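Bravemano Opens Booking for Hutier, a GPS-Based Outdoor Team Game for Groups of Up to 200

14 March 2021

Bravemano, an operator of location-based group games, has opened booking for Hutier, a walking game played on tablets in city centers. The first public sessions are scheduled for June. Hutier is the company's second title and runs on the same session server as Delia, its indoor puzzle game.

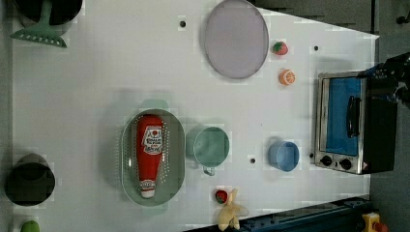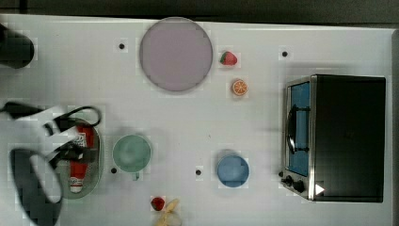 Tabletop with toaster oven, lavender plate and other small kitchen-themed items.

Game format

Hutier is set in 1825. Each team plays a rival trading house that must move goods across a city without paying duty at checkpoints held by the other teams. A team consists of 4 players and receives one tablet, one printed route card and one sealed envelope. The envelope may be opened only when the tablet gives the instruction.

A standard session has three phases. In the first, teams walk to pickup points and solve a short task at each one to load goods onto their account. In the second, checkpoints become active and teams can see the last reported position of their rivals, updated at fixed intervals. In the third, the map is hidden and teams return to the start point using the route card only. Goods still held at the finish are converted into points.

Tasks are of four types: observation, arithmetic, word puzzles and trading. Observation tasks refer to permanent features of the street such as dates on buildings, railings and statues. They are checked by a Bravemano route editor before a city is released and again before the first session of each season.

"The main design problem was waiting time," said Lilian Minja, head of game design at Bravemano. "In a conventional checkpoint game, two teams arrive at the same point and one of them stands still. Hutier assigns pickup points dynamically, so a team is sent to the nearest point that is free. If none is free, the tablet issues a trading task that can be done on the move."

Technical details

Position is taken from the tablet's GPS receiver and filtered before it is passed to the game server. In narrow streets, where satellite reception is often poor, the game accepts a typed code found at the location as an alternative. All map data is stored on the tablet before the session starts. If the mobile connection is lost, play continues and the results are sent when the connection returns - rival positions are then shown as out of date until the next update.

The pickup point assignment was tested in 2677 simulated sessions before the first walk with players. According to Thắng Mạch, who leads software development, the simulations were used mainly to set the minimum distance between active points.

"Short distances produce crowding and long ones produce teams that skip points," said Mạch. "The setting now depends on the street layout and the number of teams. The game leader can change it from the control tablet during play, but in most sessions there should be no need to."

Group size and session options

Hutier can be booked for groups of 12 to 200 players. Groups larger than 60 are divided into parallel games with separate checkpoints, and the scores are merged at the end. Playing time is set at booking to 90, 120 or 150 minutes, with a further 20 minutes for the briefing. The full route is step-free in all cities offered at launch.

A shorter version for school groups omits the trading tasks and limits play to an area agreed on with the school. Bravemano recommends this version for players aged 10 to 13, with one adult walking with each team.

Game language is selected per tablet, so teams in the same session can play in different languages. English and Spanish are available at launch. Nerea Lozano edited the Spanish text and adapted the word puzzles, which are separate puzzles in each language and carry equal points.

Booking conditions

Bookings are confirmed on payment of a deposit. The date can be changed free of charge up to 14 days before the session, and the number of players up to three days before. Sessions take place in rain. They are postponed in the event of an official storm or heat warning, and the deposit is carried over to the new date.

Route walks for event planners can be arranged on request. Geraghty, the booking agency that already handles Delia, will take reservations for groups of more than 60 players. Smaller groups book with Bravemano directly.

Contacts

Press: Sunee Suksawat, Bravemano press office
Group and school bookings: Manee Chantharasri, Bravemano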